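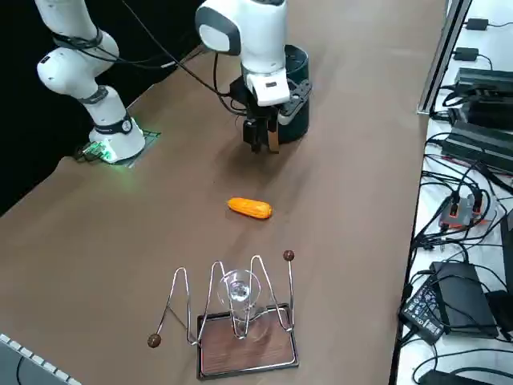

Running the two-arm table on open day

These notes are for anyone looking after the table at the Salia workshop on Friday. Each group gets the demonstration once, then a turn at choosing where the corn goes. Allow up to 30 minutes per group, questions included.

Before the doors open

1. Switch on at the wall, then at the supplies on the white shelf. Leave the cables on the shelf as they are. Konrad Schnyder has them in the order he wants.
2. Check for the green light at the base of the arm. If it doesn't come on, switch off and ring Antigoni Sfakianakis.
3. Start the program called Psarras and let both arms go to their home positions.
4. Set the speed to 40 per cent. It goes higher, but visitors can't follow the fingers.

Setting the table

5. Put the toy corn on its own in the middle, lying on its side. Keep other objects a hand's width away.
6. The wire balance toy goes further down the table. The arms don't touch it during the first run.

With a group

7. Ask people to stay behind the line on the floor – children too.
8. Say which arm will move before you press start.
9. Let the gripper come down, close on the corn and lift. If it misses, press stop, put the corn straight and start again. Don't reach in while an arm is moving.
10. For the second run, let a visitor point to a new spot and move the corn there yourself.

Closing down

Send both arms home, quit Psarras, then switch off in reverse order. Write any faults in the book by the door, with the time. Lutz Haberkorn reads it on Friday evening.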